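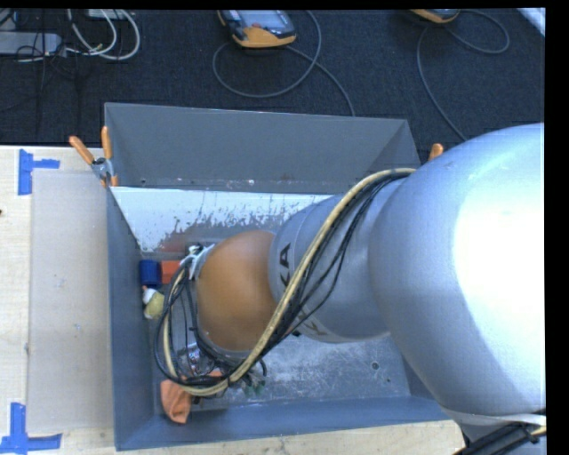

Bin Picking with Self-Supervised Grasp Labels: Project Report
February
By Aicha Shawky and Gearóid Kinsella

1. Aim

The project tested whether a grasp predictor trained only on the robot's own attempts improves when the attempts are chosen by uncertainty instead of at random. Both selection rules were run on the same arm, in the same bin, with the same objects. The quantity compared was the share of successful grasps on a held-out set of trials.

2. Setup

The arm is fixed beside a wooden table and works from above into a gray sheet-metal bin with sloping walls. Orange clamps hold the bin at the rim. Blue tape on the tabletop gives the reference marks used when the bin has to be put back after cleaning. Cables for the wrist and gripper run along the outside of the forearm with enough slack for a full turn of the last joint.

The object set mixes rigid and soft items. Colored blocks make up most of the rigid part, and an orange cloth is included as a deformable item. Small objects that settle against the inner wall are of particular interest, as the gripper has little room to open there and the slope limits the approach angle.

Control software was the Drarken motion package from the lab's earlier work, with our grasp selection module (called Lisier in the code) running on a separate computer. Lisier receives an overhead image, proposes candidate grasps, scores them, and sends one pose back. A safety layer rejects any pose that would bring the wrist within the margin set for the bin walls.

3. Data collection

We collected 1215 attempts under random selection and the same number under uncertainty selection. Each attempt was stored with the overhead image, the commanded pose, the gripper opening after closing, and a success label. The label was set automatically: if the fingers stopped before the fully closed position and stayed there during the lift, the attempt counted as a success.

Thin folds of cloth caused most of the labeling errors. The fingers closed almost completely on a single layer, and the threshold read this as empty. We lowered the threshold once, early on, discarded everything recorded before the change, and started the count again. The figures in this report include only attempts made after that point.

Objects were dropped back into the bin from a fixed height after each successful grasp. This mixes the contents slowly. Over a long session, items drifted toward the walls, so the bin was stirred by hand at set intervals under both conditions.

4. Training

The network takes an image crop centered on the candidate grasp and rotated to the gripper axis, and it returns a success probability. We trained an ensemble and used the spread of its outputs as the uncertainty measure. Crops were augmented with brightness changes only. Rotation was left out, as the crop is already aligned with the gripper and rotating it would break the label.

5. Results

The test consisted of 1000 grasps per model, with the selection rule switched off and the highest-scoring grasp always executed. The model trained on uncertainty-selected data succeeded in 825 of them. The randomly trained model did worse, and most of the gap came from objects lying along the walls. In the open middle of the bin the two models were hard to tell apart.

Soft items remained difficult for both. A common failure was a grasp placed at the outline of the cloth, where the crop resembles the edge of a block — the fingers then closed on the bin floor or on nothing.

6. Limits

Only one bin and one gripper were used, and the streaked paint on the upper wall may have given the network position cues that would be missing in a clean bin. We did not test this. The two data sets were also gathered one after the other, so any wear on the finger pads affects them unequally.

7. Further work

The first step would be to repeat the test in a second bin with a plain finish. A force reading at the fingers would give a better label for cloth than the opening width does. The Lisier logs already have an unused field for it, and the change to the Drarken interface is small.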